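Section 7: Folding on the bed

I've folded clothes on tables, on the ironing board and once on top of a chest freezer, and the bed wins every time. This section of my Brustine laundry guide is for the days when the clean washing has come upstairs and needs to turn into tidy piles before bedtime. 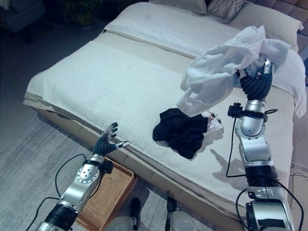
What you'll want to hand

A made bed, a flat tray or shallow basket (I like woven ones, they don't slide about on carpet) and a clear evening. My Kevley drawer dividers come in later, in the section on putting away, so leave them in their box for now.

Getting the bed ready

1. Make the bed first. Yes, really! Pull the blanket straight and smooth out the worst of the lumps. A textured blanket is fine for sorting on, but small buttons do catch in it, so lift things off and don't drag them.

2. Fold the top of the bedding back and leave the pillows up by the headboard. You want the bottom two thirds of the bed to work on.

3. Put the tray on the floor beside the bed, close enough to reach but not where you'll step in it. I've stepped in mine.

Sorting and folding

4. Tip the clothes out in one heap and pull the darks to one side. On a pale blanket the white things are the ones that disappear, so I go through those first.

5. Pick up one garment at a time, hold it well clear of the heap and give it a good shake. Two shakes for cotton, one for anything stretchy.

6. Lay it face down, smooth it from the middle outwards and bring the sides in. Then fold it up from the hem, in half for small things or in thirds for anything longer.

7. Move each finished piece straight to the tray, darks on one side and whites on the other. Odd socks go in a corner and wait for their partners.

Note: if something still feels damp at the seams, hang it up and carry on with the rest. I use the Strebel airer on the landing for this – any airer will do.

Caution: check dark clothes before you spread them on white bedding. New black cotton can leave fluff behind (or worse, dye, if it's the least bit damp). An old towel underneath sorts that out.

Caution: don't stack the tray so high that you can't see over it on the stairs.

If you get interrupted

Put the unfolded things in the tray on top of the folded ones and clear the bed. The folded ones will survive, and you'll still have somewhere to sleep.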